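Two-Arm Fruit Sorting Cell
Project report, Chukwuemeka Briggs
Build partner: Kelechi Ibrahim

1. Purpose

The project set out to build a small enclosed cell in which two robot arms move fruit from a shopping bag to a basket. All of the work was done in a shared workshop, on one bench, with hand tools and a borrowed chop saw. The written task was kept short: take each piece of fruit from an open bag, lift it clear, put it in the basket and do not mark the skin. Speed was left out of the marking scheme at our request.

This report covers the frame, the mounting of the arms, the wiring and the first set of trials. The control software is covered in Kelechi's report and is mentioned only where it affected the build.

2. Frame

The frame is aluminium extrusion, cut to length in the workshop and joined with corner brackets. Two rear posts are tied by a crossbar, with a further rail down the left side. We first put the crossbar at the very top of the posts. The frame then rocked when both arms stopped together, and lowering the bar cured most of it. A diagonal brace would be better, but the only free position for one was in the path of the left elbow.

The side and back walls are printed panels bought as Gindden offcuts. A plain matt grey would have been the sensible choice for the cameras. The offcuts were cheap and already close to the right size, and we accepted the pattern. It caused no trouble for the wrist cameras, which point down at the table for nearly all of the cycle.

3. Arm mounting

Both arms are bolted to a single black plate along the front edge of the table. Separate plates were tried first. They were easier to fit, but the distance between the bases changed slightly every time one was removed, and the calibration had to be repeated. With one plate the distance is fixed. The plate had been used on an earlier job and was covered with a paper label, which we soaked and scraped. Residue remains on the top face. It does not reach the bolt faces and was left alone.

The bolts were tightened in a cross pattern and checked after 20 cycles. Two had loosened, both on the right base. Thread lock was added and they have not moved again.

4. Wiring

Each arm has its own controller board close to the base. Cables to the grippers run along the outside of the arm in corrugated sleeve, with a slack loop near the wrist. The length of this loop took longer to settle than any other part of the wiring. Too short, and the gripper could not turn fully. Too long, and the sleeve dragged across the basket. The final length is a compromise and still swings more than we would like on the left arm.

The supply is a Brilow bench unit shared between the two boards. Its current limit was set low during first power-up and raised in stages. One connector had been crimped badly and failed at the second stage – the board was undamaged.

5. Trial layout

The bag is placed in the centre of the table, within reach of both grippers, and the basket stands behind it. The bag is opened and flattened by hand before each run. Tangerines, a larger orange fruit, a yellow citrus fruit and a dragon fruit were used together to give a spread of sizes and surfaces. The left arm takes fruit from the left of the bag and the right arm from the right, with a software rule that only one may cross the centre line at a time.

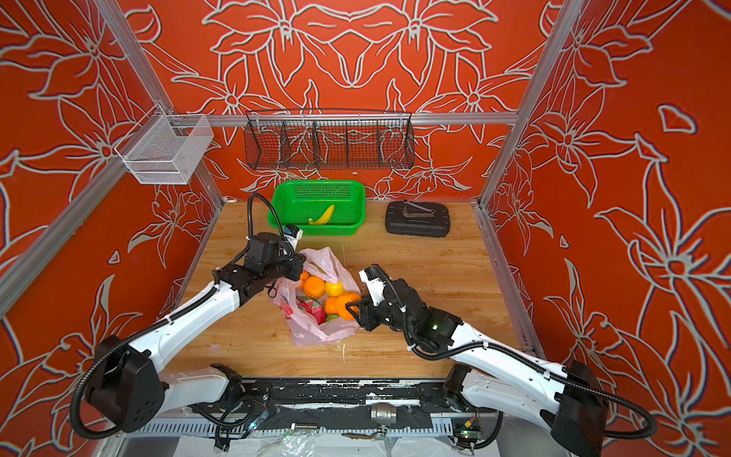 6. Trials

A trial was one full attempt to empty the bag. We ran 15 trials over two afternoons in October. The log file for the set has 3093 lines, most of them joint positions, and is held with the code.

The tangerines gave the fewest problems. The dragon fruit was the hardest item: the scales folded under the fingers, and the grip that felt secure at low speed slipped when the arm accelerated. Closing the gripper more slowly helped. Closing it harder did not, and left marks.

The second common fault was the bag. Thin plastic caught between finger and fruit and was carried up with the load, pulling the remaining fruit out of place. Kelechi changed the approach so that the fingers come in at an angle and open slightly once before closing. This reduced the fault and did not remove it. Taping the bag down at the corners was also tried, but we decided that it made the task too easy and those runs were not counted.

7. Remaining work

The wire baskets on the left wall and the back crossbar were fitted for tools and spare fingers. Small items are still being left on the table inside the enclosure, and a rule about clearing it before power-up has been added to the start sheet.

Softer finger pads are on order from Lindqvist. The frame brace needs a new position, probably behind the back panel. The cable loop on the left arm should be replaced with a sprung guide if one can be found that fits the sleeve. Drawings for the plate and the cutting list for the extrusion are in Appendix A, and the wiring table is in Appendix B.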